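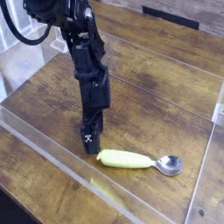
Thick handles, small spoons: a talk with the owner of Plineo

8th March

Plineo sells tableware for people who have trouble gripping. The shop has 40 items on its list, and the one that sells best is a spoon with a thick, soft handle. The owner started the business after 4 years of working in a care home kitchen. We met at the shop and talked at the big table by the window, where customers sit down to try things.

She said most people come in asking for a whole set and should probably go home with one spoon.

"They want the knife, the fork, everything," she said. "I tell them to eat breakfast with the spoon for a week. If the handle is wrong, they'll know by then, and they haven't spent much."

The handle comes first when she fits a customer. She watches how far the fingers close and whether the thumb sits on top or along the side. A thicker grip means the hand doesn't have to close as tight. Some of her customers have arthritis and some have had a stroke. A few have nothing wrong with them and just like a fatter spoon.

I asked about color. She stocks pale yellow and dark blue, and the yellow sells better.

"You can find it on a brown table," she said. "My father used to put his spoon down and then pat around for it. With the yellow one he stopped doing that."

The bowl matters too, and she thinks people forget about it. A big soup spoon holds more than a shaky hand can carry. She likes a small oval bowl, filled halfway. Her suppliers kept sending her large ones until she changed to a firm called Grollitora, which let her pick the bowl and the handle separately. Her first order with them was for 1000 spoons. She said that was too many and she was still selling them in October of the next year.

Washing is where she gets the most complaints. Soft grips hold water at the end where the metal goes in. She tells customers to pull the grip off if it comes off, wash it by hand, and stand it on end overnight. She doesn't recommend the dishwasher, whatever the label says.

"I get grips back that smell like a pond," she said. "I replace them, but I ask how they were washed."

The table we sat at came from a secondhand place called Šindelář and cost her $51. It's planks, brown and streaky, with dark patches all over. She had meant to sand it down and never did. Customers eat applesauce and rice at it when they try the spoons, and she says the marks don't show.

Next she wants to carry a bowl with one high side, made by Pruvura. She has been using a sample at home for her own cereal. The price hasn't been settled yet, and she won't put it on the shelf until it is.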